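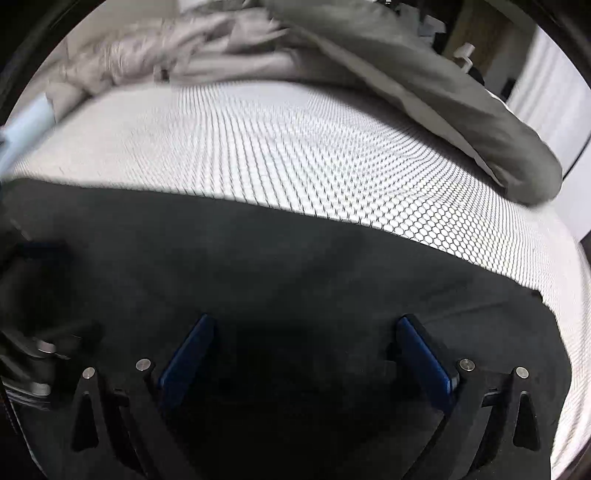
White mattress, Friday morning

platberg_porch
Long post, sorry in advance! We have the same mattress in our little guest room and my sister-in-law (a lovely woman, with a back like a rusty gate) says it's too firm. I've spent 4 evenings reading about toppers and my head is swimming. Is wool worth $300, or should I just get foam and be done with it?

clornbyknits
Wool, wool, wool! I bought mine at a farm shop out past Zaltdale and we've slept on it for 7 winters now. It does flatten some in the middle – I hang it over the porch rail every April and it perks right up.

Amato_dad
I have to disagree with my friend above, much as I enjoy her posts. Wool is cozy but it won't soften a hard bed much. For a sore hip or shoulder I'd go with three inches of latex, and give it a week before you decide.

clornbyknits
Well, my hips are 68 years old and they like it fine :)

platberg_porch
You two are a treat. Does latex smell? The guest room has one small window and it sticks.

Amato_dad
A little, like new balloons. Ours aired out in the hallway over a weekend, and the cat was on it before we were.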